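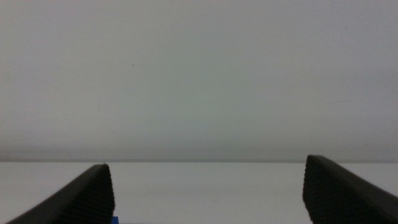
Subtitles drift out of step on one film only, how do I fix it?

I run a small film night and one title is giving me trouble with its subtitles. The film is Makori, 3075 seconds of main feature on the disc copy we were lent, and I play it from a laptop using Fluvo into a projector. At the start the subtitles match the speech. By the last scene they are 44 frames late. White subtitle text is very hard to read over a plain grey scene with a white band along the bottom, so I would also like to know if the text can be moved up or given an outline. The subtitle file is a separate .srt. Other films play correctly on the same laptop. I have tried the delay setting, but if I correct the end then the beginning is wrong. The screening is on Saturday.

Asked by Adhiambo Rugemalira

Tags: subtitles, playback, film screening

3 answers

Answer 1 (accepted)

A delay that grows steadily is a rate error. The delay setting adds a fixed offset to every line, so it can only be right at one point in the film. You need to stretch or shrink the timings instead.

Find one spoken line near the start and one near the end. Write down the time each is spoken in the film and the time each appears in the subtitle file. Then:

scale = (film time 2 - film time 1) / (subtitle time 2 - subtitle time 1)

Multiply every start and end time in the file by that number, then apply a fixed offset so that the first line matches again. Most subtitle editors do both steps at once if you give them the two pairs of times. It is usually called linear correction or two-point sync.

Check a line in the middle afterwards. If the start and end are right but the middle is out, the drift is not linear and the file was probably made for a different cut. No scale factor will cure that, and each section after a missing or added shot has to be shifted separately.

Save the result under a new name and keep the original. Save as UTF-8 as well, or accented letters may come out wrong.

On position: a plain .srt has no reliable way to store this. Convert it to .ass and set the bottom margin and outline width in the style. Black outline, no box, is readable on most backgrounds. If the player ignores the style, look for an option that overrides embedded subtitle styles and turn it off.

Comment: Thanks. Two-point sync worked, and the middle is right too. The outline shows in Fluvo but the margin does not change.

Comment: Check the alignment value in the style. With top alignment the margin is measured from the top - set it to 2 for bottom centre.

Answer 2

I had this with a film from Zelldale and went through it in Pliltix. It took 20 minutes. Open the video, open the subtitles, mark the first and last lines, apply. I don't know about the margins, I just use yellow text.

Answer 3

Try a different HDMI cable. Failing that, update the player. Mine was 8 versions behind and subtitles did not show at all.

Comment: A cable would not make subtitles drift against the sound.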